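Unit 4 handout: Wood as a surface material

Read this before the November workshop. It covers grain, movement and finishing for indoor furniture. Joints are in Unit 5, and the glue tables are at the back of the course folder.

## 4.1 What grain is

A tree grows by adding a layer of wood under the bark. In places with a cold season, the wood laid down early in the year has larger, thinner-walled cells, and the wood laid down later is denser and usually darker. One light band and one dark band together make a growth ring.

The word "grain" gets used for several different things, and you will hear all of them in the shop:

- the direction of the long fibers in the board
- the pattern on the face, which is properly called figure
- the texture, as in "open grain" (large pores) or "closed grain" (small pores)

In this course, grain means fiber direction unless the notes say otherwise. In the Plullia catalog it means pattern, so check which one is meant when you order from there.

## 4.2 How the cut changes the face

A log can be sawn in different ways, and each gives a different surface.

**Flat-sawn.** The growth rings meet the face at a low angle. The face shows arches and long loops. There is less waste and the boards are wide, but they are more likely to cup.

**Quarter-sawn.** The rings meet the face at close to a right angle. The face shows straight lines. These boards stay flatter and cost more.

**Rift-sawn.** The rings meet the face at an angle between the other two, with 30 to 60 degrees as the usual range. The lines are straight on all four sides, so it is a common choice for table legs.

To tell which cut you have, look at the end of the board. The face alone can mislead you, especially on printed or veneered panels. A veneer is a thin sheet of real wood glued to a core. A printed panel is a picture of wood under a clear layer, and the pattern often repeats if you look along a long enough run.
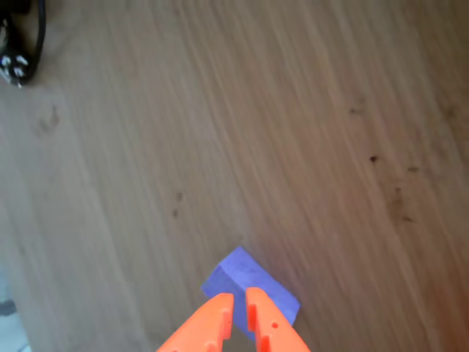
Color is a poor guide to species. Pale woods such as ash, birch and maple darken or yellow with age and light. Cherry darkens quickly. Walnut goes the other way and gets lighter over the years. A board that has had something standing on it will often show a patch of a different shade, and sanding is usually the only way to even it out.

## 4.3 Movement

Wood takes in water from damp air and gives it up to dry air. As it does so it swells and shrinks. The amount depends on direction:

| Direction | Movement |
|---|---|
| Along the fibers | very small, normally ignored |
| Across the rings (radial) | moderate |
| Along the rings (tangential) | largest, often close to twice the radial |

This is why a wide tabletop must be free to move across its width. If you screw it tightly to a frame on both sides, it will split or pull the frame out of shape. Use slotted holes, wooden buttons in a groove, or figure-eight fasteners. Breadboard ends need one fixed point in the middle and slots toward the edges.

Worked case: the practice top in the Govesberg drawings is 39 inches wide. Suppose it is flat-sawn and changes by one percent in width between the dry part of the year and the damp part. The change is 0.39 inch, a little over three-eighths. If the top is fixed along its center line, each side moves half of that, so every slot has to allow just under 0.2 inch. Note that the length of the table does not come into it.

Students often ask if a finish stops movement. It does not. A film finish slows the exchange of moisture, so the wood moves more gradually, but it still gets there. Finish both faces the same way. A top with varnish above and bare wood below will take in moisture unevenly and may cup.

## 4.4 Preparing the surface

1. Plane or scrape out mill marks. Work with the fibers, and turn the board around if you get tear-out.
2. Sand with 80 grit only if the surface needs it. Otherwise start at 120.
3. Go to 150, then 180. Vacuum between grits.
4. Wipe with a damp cloth to raise the fibers, and let the board dry.
5. Sand lightly by hand with the last grit, along the grain.

Scratches across the grain hardly show on bare wood and show badly under stain. Check with a lamp held low to one side before you put anything on the board.

Stop at 180 for a film finish. Going much finer can leave the surface too closed for stain to take evenly. Under oil you can go to 220.

## 4.5 Finishes used in this course

**Oil.** Easy to apply and easy to repair. Low protection against water rings. Rags soaked in drying oil can heat up and catch fire on their own - lay them flat outdoors to dry or put them in the metal can with the lid.

**Shellac.** Dries fast and sticks to nearly everything. Alcohol damages it, and so does heat. Good under other finishes if it is the dewaxed kind.

**Water-based polyurethane.** Stays fairly clear on pale wood. Raises the fibers on the first coat, so sand lightly after it.

**Oil-based polyurethane.** Tough, with an amber tint that deepens over time. Slow to dry.

Make a test board from an offcut of the same wood, sanded the same way, and write the steps on the back in pencil. Bring it with you to the workshop.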